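Home | Reviews | Film & TV | Books | Games

Filed under: Fantasy, Streaming, Creatures

Review: Skalus Rising
By Leonie Pryor

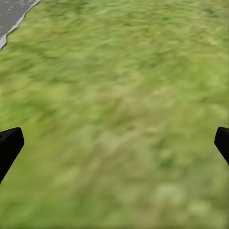 Grass beside a strip of grey pavement.

Skalus Rising is the second film made from the Tornholm books, and it runs to 79 minutes with credits. It follows Rakena, a ferryman's daughter who finds out that the thing living under her village's bridge is older than the village and wants its toll paid.

The first film spent most of its length on maps and family trees. The new one gets to the bridge in 12 minutes and stays close to it. I liked that. The village feels lived in, and you learn who owes what to whom without a narrator stepping in.

The creature, Skalus, is the reason to watch. He is voiced by Declan Ó Súilleabháin, who keeps it low and tired and never shouts. In the book Skalus talks in riddles for a whole chapter. Most of that has been dropped, and what's left is a short conversation through the planks of the bridge — the best thing in the film. Readers who wanted the riddle about the salt will be disappointed.

Ikano, the rival ferryman, doesn't fare so well. On the page he has a sick brother and a fair reason to sell the village out. Here he scowls, takes the coins and disappears for long stretches. When he comes back for the flood he behaves like a different man, and the script doesn't say why.

The flood itself is hard to follow. It takes place at night, and I lost track of which bank Rakena was on. The music is also too loud over the dialogue, so I ended up turning the subtitles on. The colour and lighting in the daytime parts are much better.

Parents should know that Skalus takes a horse early on. You hear it more than you see it, but my younger nephew left the room. I'd put it at ten and up.

You don't need to have seen the first one. A short recap covers the broken oath and the missing bell, and nothing else carries over. A third film is hinted at after the credits.

Rating: 3 out of 5

Last updated: May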